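Unit 7: Light and Surface in Interior Design
Course tutor: Koen Verbruggen

Students should read the Pondale notes before the seminar.

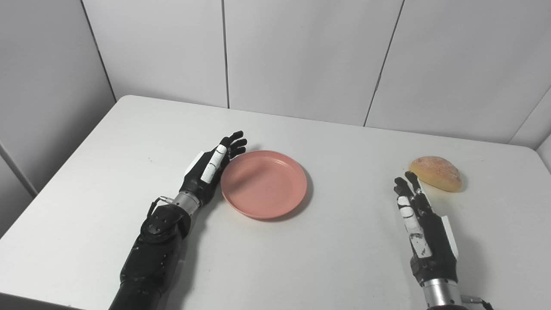

Pale finishes reflect light back into a room, but they can hide its edges. Shadow restores them – note the soft grey line where the white table meets the wall panels.

Written work for this unit carries 40 marks.

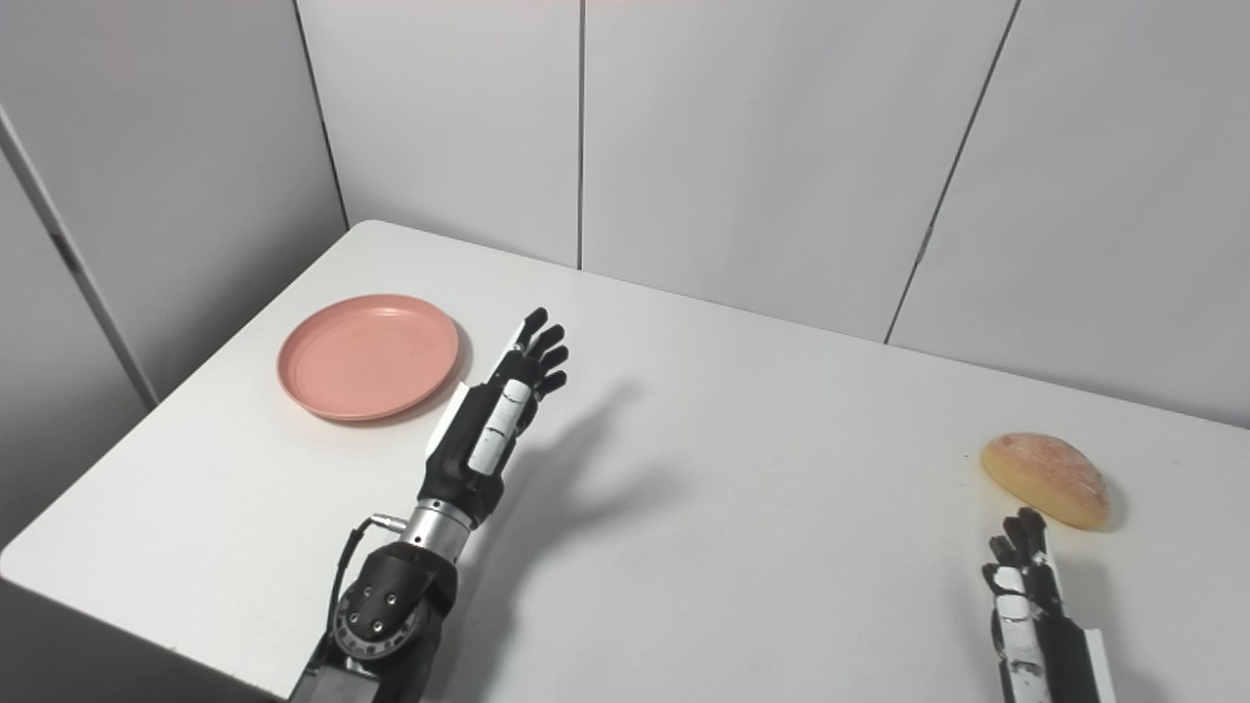 Accent colour should be used sparingly in a pale room. A single item may be enough, as with the pink plate on the white tabletop. Sketches are due in July.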